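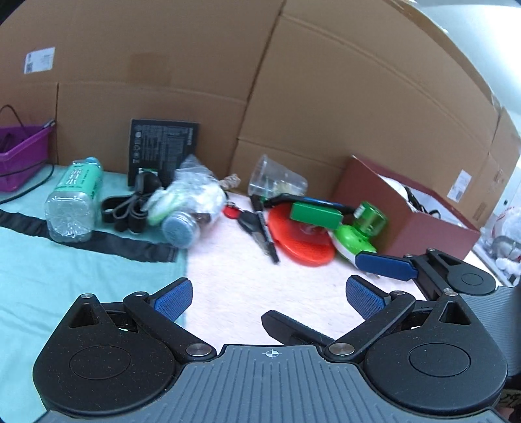
Fig. 4. Objects set out, two grippers in reach.

4.2 Recording a pick
1. Squeeze the Fistbridge gently and let both blue pads meet the pen together, then hold for 2 seconds.

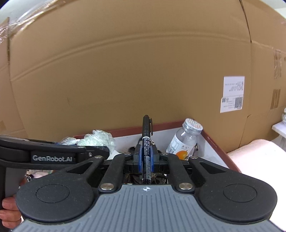 Doesn't the hold just waste recording time? asked Ofori, and we do understand the worry, but the learner needs a settled grip to copy from.

2. Move on to another object, as slowly as you like. Save after 100 picks.

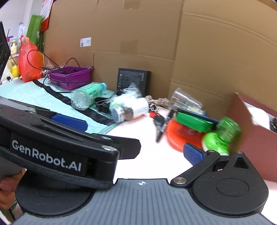 CAUTIONS
Sweeping too quickly blurs the objects, so please take your time. Keep fingers clear of the linkage!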